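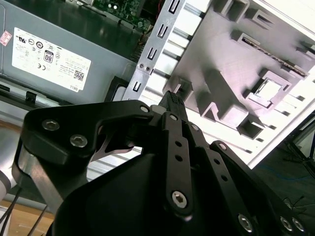

Desktop Drop-off and Parts FAQ
Janness Computer Reuse, updated September 30, 2024

Do you take desktops with no hard drive?
Yes. Tell us at the counter so we don't go looking for it.

Can I buy just a power supply?
Sometimes. Dell units mostly, pulled from office towers. Bring your old one or a clear photo of the whole label – wattage and part number both. Plugs differ even when the box looks the same.

What does the 80 badge on the label mean?
Efficiency rating. Nothing to do with watts, we get asked alot.

Can I open the power supply to clean it?
No. Unplug the PC, blow dust out thru the vents, leave the housing shut.

How many towers per visit?
2. More than that, book at the Zesano Street door.

Do you buy old PCs?
Not since August. Donations only.

Returns on parts?
Exchange only, with receipt. Keep the sticker on – no sticker, no exchange.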